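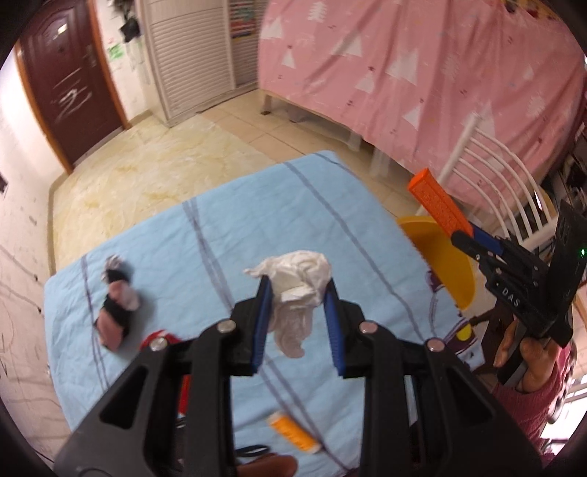
Torna table cloth in light blue, double stripe, with a pink and black fabric bundle at left.

Torna striped table cloth: long-term review
By Hortensia Bustos
March
4 min read

The Torna is a plain woven cloth sold by the piece for tables, sideboards and sorting surfaces. Mine is the 138 cm width in light blue. It has been used daily for folding, mending and emptying pockets before the wash, and it comes off the table only to be laundered.

Ground and stripe
The ground colour is pale and even. The lines are thin, greyish-purple, and in places run as faint doubles. They are useful as a straightness guide when the cloth is first laid, less so an hour later, when handling has pulled them into diagonals and curves. Small bright items (red, orange) are easy to find against the blue. Crumpled white tissue also shows up well, and I now catch most of it before it reaches the drum. Black loops and hair ties are equally hard to miss.

Drape
The cloth is soft and follows a rounded table corner without forming a stiff point. The same softness means it wrinkles. Ironing gives a flat surface for one evening at most. Anyone who wants a crisp finish should look at the heavier Salgado, which I have used on the same table and found too stiff at the corners.

Grip
Fair. On bare varnish the cloth creeps towards whoever is working at it. An underlay stops this. Two clips on the near edge also work but catch on sleeves.

Washing
Washed at 60 on a full cycle, line dried. The width came down by 2 cm after the first wash and has held since. The stripe has not bled into the ground. Lint collects in the hem and has to be picked out by hand. Abla Hamdan, who tested the Clerkel version for this site, reported the same fault there.

Hem
Single row of stitching, even, with one loose end at a corner on delivery. I trimmed it and it has not run.

Verdict
Good colour, adequate hem, poor resistance to creasing. Recommended for a work table. For dining, buy something heavier.

Related
Clerkel reversible cloth, tested
Salgado heavy table cover: six months on
Cornomstead underlay, cut to size
Getting tissue off dark washing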